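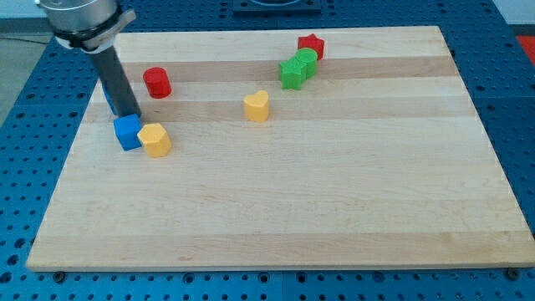 Search the notebook Enter keyword Go

2020-10-13
Written by Edeltraud Hauser

Fault on the pushing rig: arm goes too low on the left side of the board

I write this down while I still remember the order of things. The arm was running the usual block pushing program, speed at 46 percent, same as in all runs since June. On push 19 of the session the rod came down on the maple board and stayed in contact while it moved sideways. There was a scraping noise, then the controller stopped with a force limit message. I pressed the emergency stop as well, to be sure, and wrote the joint values on paper before I released anything.

Damage: one scratch in the wood, short, I can feel it with the nail. The tip of the rod has a small flat place on one side. No blocks broken.

First I suspected the blocks. When the blue cube and the yellow hexagon stand against each other, the program sometimes takes them for one object, and the same happens with the green star and the green cylinder. In that case the push starts from a strange place. But this gives an error in x and y, it can not change the height. So I left the blocks where they were and looked at the height only.

Test 1. Moved the arm by hand control to the hover height, which should be 4 mm over the board. On the right side the feeler gauge goes under the rod easily. On the left side, near the blue cube, it does not go under at all. I measured almost 2 mm under the rod there.

Test 2. Checked the board with the long level. It is flat enough, the bubble moves only a little. The board is not the cause, or not the main one.

Test 3. Held the rod with two fingers and pulled gently down. It moved! The clamp screw was not tight, and the rod had slipped in the holder. This explains a part of the missing height, but it does not explain why left and right are different. I think the base calibration from Radia is also a little tilted. Their file is the one we loaded when the arm came back from Jistovo, and we never made our own.

What I did: tightened the clamp, made a pencil line on the rod at the edge of the holder, raised the hover height in the config by 2 mm. The program limit for pushing down is now lower too. The old value was 4,000 in controller units and this is much too high for a wood surface.

Not done yet:
Own calibration with four points, one near each corner of the board.
File the tip round again or order a new rod from Clelley.
Look at the pencil line before each session — if it has moved, do not start.

Please do not run the arm without a person beside the stop button until the calibration is finished. Short tests by hand control are fine.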